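Trokach: registro de desconexiones en vehículos de reparto autónomos

Ficha de datos, versión 3. Mantenimiento: Benedita Antunes, grupo Carrilho.

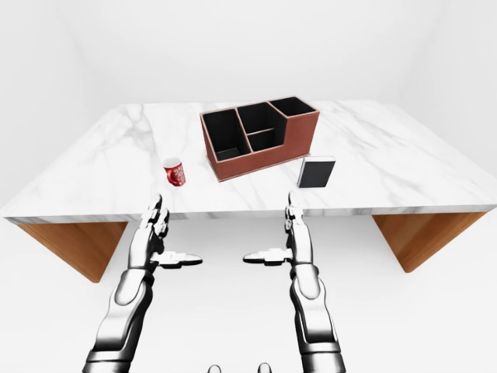
¿Qué se considera una desconexión en este registro?
Cualquier paso de modo autónomo a control manual con el vehículo en movimiento, lo inicie el operador o el propio sistema. Los cambios de modo con el vehículo detenido se guardan en una tabla aparte (paradas.csv) y no entran en los totales.

Contenido

El registro recoge la actividad de 6 furgonetas que circularon por el distrito de Virnia con la pila de conducción Forkis. Cada fila de eventos.csv corresponde a una desconexión. Las trazas de velocidad, dirección y freno van en ficheros independientes, enlazados por id_evento.

Campos principales

id_evento: cadena única, estable entre versiones.
origen: operador, sistema o indeterminado.
velocidad_kmh: velocidad en el instante del cambio de modo.
maniobra: recto, giro, incorporación, cambio de carril, rotonda.
contacto: 0 sin contacto, 1 con otro vehículo, 2 con mobiliario vial.
nota: texto libre del operador, sin corregir.

Ventana temporal

Cada traza cubre los 20 segundos anteriores al evento y los 6 posteriores. Si dos desconexiones caen dentro de la misma ventana, las trazas se solapan y conservan identificadores distintos. Para entrenar modelos conviene agruparlas por id_trayecto antes de partir los datos; de lo contrario hay fuga entre particiones.

Anotación

El campo maniobra se asignó a mano. Tres anotadores revisaron cada evento por separado y se tomó la etiqueta mayoritaria. Los desacuerdos completos figuran como vacíos — no se imputó ningún valor.

Limitaciones conocidas

Todas las vías tienen límite de 30 km/h. El registro no sirve para estimar tasas en carretera ni en autopista.
El campo contacto depende del parte del operador. Los roces leves pueden estar infradeclarados.
En las trazas de noviembre el canal de freno tiene un desfase constante respecto a la dirección. El script alinear.py lo corrige, pero no se aplica por defecto.
No se publican kilómetros recorridos por vehículo, solo el agregado de la flota.

Cambios respecto a la versión 2

Se separan las paradas de los eventos.
Se añade el valor «indeterminado» en origen; antes esos casos figuraban como «sistema».
Las marcas de tiempo pasan a UTC.

Uso

Descomprimir en datos/ y ejecutar validar.py. El script comprueba las sumas de verificación y la correspondencia entre eventos y trazas. Las erratas se comunican en el gestor de incidencias del repositorio, indicando id_evento y versión.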